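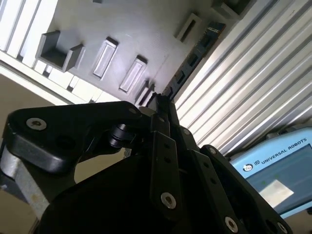 Jirngate fixture boards, gray, made to order. For holding small parts still while you work on them, bench or production, same board. You send us the parts or the drawings, we lay out the pockets, you get a flat panel with everything in its place. Typical layout is a mix: a U-shaped holder with two upright walls for anything that has to stand in a cradle, then rectangular slots with raised rims for the flat stuff, a small raised block where you want a stop. Slots don't have to line up with each other. Stepped is fine, one a bit lower than the next, whatever your sequence needs.

What you get
Board, deburred, pockets checked against your sample parts
Mounting holes where you ask for them (tell us BEFORE we start please)
Layout drawing, one page, PDF
Spare corner feet, bag of 3

What you don't get: clamps, screws for your bench, the parts. We had to add that last one after an email.

Sizes
Small, Medium, Long. Long is for people who run a whole kit across one board, left to right. Most orders are Medium. If your pocket list doesn't fit on a Medium we will tell you before we quote and not after. Odd sizes on request, slower.

Color
Gray. Black possible but small black parts vanish on it, so think twice. No white, it shows every fingerprint and we got tired of the returns.

Pockets, the short version
Raised rim or flush. Raised is easier to find by touch and keeps screws from rolling in. Flush is easier to wipe. You can mix on the same board.
Open slot or closed slot. Open if the part has a cable or a tail hanging off it.
Cradle. Two walls, open top. Good for cylinders, connectors, anything that tips over. Wall height is yours to choose within reason.
Stop block. Low. Push the part up to it and let go.
Clearance: standard, loose, snug. Standard suits nearly everybody. Snug only if your parts really are all the same size, and measure a few from different batches first, please. Parts from two suppliers are never the same part.

Pricing
Depends on pocket count and how fiddly they are. Setup fee is 30 and is charged once per layout, repeat boards from the same layout don't pay it again. Small changes to an existing layout (move a slot, widen a slot) no setup fee. New cradle shape counts as a new layout, sorry, that one takes time.
Repeat orders over 400 boards go through Trumimex, who hold stock for us and ship by pallet. Below that, order from us direct.

Lead time
First board: we send one, you try it, you tell us what's wrong. Then we make the rest. Please don't skip the trial board. People skip the trial board. Then a slot is too tight and there are forty of them in a box.
December orders always run late. Order in November or wait for the new year.

Cleaning
Soft brush, damp cloth, mild soap. No acetone. No dishwasher, someone asked. Don't leave a board on a radiator or in a car in summer, it will bow, and a bowed board is no use for anything exept propping a door.

From the people using them
Hacer Güler, assembly lead at Erdem: "We run two boards side by side and swap them when one is full. The raised rims were my request and I would not go back. Would like a handle on the short side though."
Handle is on the list. Not this version.

Tetteh Ametepe, repair bench, Flakora: "First trial board had the cradle the wrong way round for a left hander. Sent it back with a sketch, new one was right. Use it every day now."
So: tell us if you're left handed. There's a box for it on the order form now.

Common questions

Can I glue things to it?
You can. Doesn't come off clean. Use the mounting holes.

Can you copy an old board we already have, not made by you?
Usually. Post it, don't send photos, we need to measure. You get it back with the trial board.

Do you label the pockets?
Raised numbers or letters, yes, up to 3 characters each. Longer text gets too small to read. Stickers are cheaper and you can change them, we'd go with stickers.

Will it take the weight of a motor?
Small ones. Heavy parts need the thick base, say so on the form. If your not sure just put the weight down and we'll decide.

How long does a board last?
Cradle walls go first, at the base, on the side where parts get pushed in. Our shop board has done well past 1000 cycles and the walls are fine, but that's one board and we are careful with it. If a wall cracks, order a repeat on the same layout number, it's printed on your drawing.

Is it ESD safe?
Standard board no. Don't put bare electronics on it without a mat or ask us for the other material, longer wait and costs more.

To order
Fill in the form, attach drawing or tell us you're posting parts. Put your company name on the OUTSIDE of the parcel as well as inside. Two sample parts of each type minimum, more if they vary. Loose screws in a bag, not loose in the box.
Quote comes back by email. Reply "go" and we start. Changes after the trial board are free the first time round.

Page updated February 2, 2018. Prices for Long boards changed, rest is the same as before.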